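工作台上的小秘密：盘子为什么有棱，板子为什么有洞？

文/Zihan Tan

小朋友，你有没有自己的“百宝桌”？上面也许堆着橡皮、螺丝、旧电池盒，还有一个舍不得扔的小马达。做电子小制作的人也有这样一张桌子，而且他们桌上的每样东西都特别有讲究！今天我们就来认识几样，看看它们的形状里藏着什么道理。

先从最普通的金属盘说起。

你可能会想：盘子有什么好讲的？别急，找一张纸来，平着拿住一头，另一头是不是软软地垂下去了？现在把纸折出一道棱，再拿一次。哇，它挺起来了！金属薄片也是这样。在盘底压出长长的棱，薄薄的金属就不容易弯，这种棱叫“加强筋”。盘子四周翘起来的边也有同样的本领，还能顺便拦住想逃跑的小零件。小螺丝最爱滚了，一滚到桌子底下，就得趴在地上找半天！

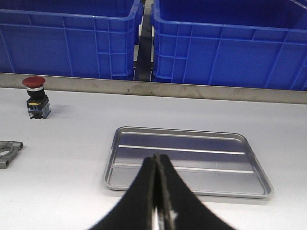 下次吃饭的时候，翻翻厨房里的烤盘、饼干盒，说不定也能摸到这样的棱。连瓦楞纸箱的纸板里面，都藏着一层弯弯曲曲的“小波浪”，道理是一样的。

有些工作台上还有一种很神气的按钮，戴着一顶红色的“蘑菇帽”，名字叫急停按钮。它的帽子又大又鼓，着急的时候不用瞄准，一巴掌就能拍到。它是用来让机器马上停下来的，按下去以后，很多急停按钮会卡在下面，要转一转或者拔一拔才会弹回来。为什么不让它自己弹起来呢？你想想看，要是里面的麻烦还没解决，机器就又动了，多危险呀！所以记住：看到红蘑菇，平时不要去按着玩，可万一真出了危险，就要大胆拍下去。

好啦，下面轮到我最喜欢的东西了：洞洞板！

洞洞板也叫“万能板”，是一种打满小孔的板子。常见的洞洞板上，相邻两个孔的中心相距2.54毫米，差不多是一粒大米的宽度。这个数字看着怪怪的，其实正好是一英寸的十分之一，许多电子零件的脚也是按这个距离排的，所以一插就能对上。

怎么用呢？把零件的金属脚从孔里穿过去，翻到另一面，用熔化的焊锡把它粘牢在孔边的小金属圈上。这些小金属圈叫“焊盘”，是给焊锡准备的“小座位”。再用导线把不同的焊盘连起来，电就有路可走啦！想让小灯亮，就给小灯修一条路；想让蜂鸣器叫，就给蜂鸣器也修一条。路怎么走，全由你来设计！

我的朋友Mingxuan Cheng做过一盏小夜灯，第一次画线路图就画错了，改了又改，最后用了17根导线。灯亮起来的时候是晚上八点，他高兴得把全家人都叫来看。

那么，板子多了放在哪里呢？要是摞成一堆，焊盘会互相磨来磨去，抽最下面那块时，上面的还会哗啦一下全倒。聪明的办法是让它们站起来，一块一条槽，像图书馆里的书，也像碗架上的盘子。
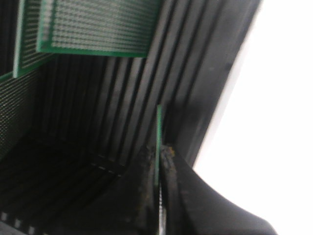 站着放还有一个好处：手指只要捏住板子的边就能取出来，不用去摸中间的焊盘。我们手上有汗，也有一点点油，焊盘沾上了这些东西，时间一长就可能变暗，焊锡也就不那么愿意粘上去了。有些架子用的还是防静电的材料。冬天脱毛衣时“啪”的那一下就是静电，我们只是觉得有点疼，娇气的电子芯片却可能被它打坏。

想不想自己做一个插板架？找一条长长的瓦楞纸板，来回折成手风琴的样子，再把底部贴在鞋盒里，每道折缝就是一条槽。你可以用它来放：
明信片
硬卡片做的书签
拼图的小底板

折的时候，缝不要太宽，不然卡片会东倒西歪；也不要太窄，不然塞进去就拔不出来。先放一张试试，再慢慢调整。

最后留一个小任务：在家里找一找，还有什么东西是“站着”住的？找到以后画下来，在旁边写上它为什么不躺着。要是想试试焊接，一定要请大人陪着，电烙铁的头有三百多摄氏度，千万不能自己碰哦！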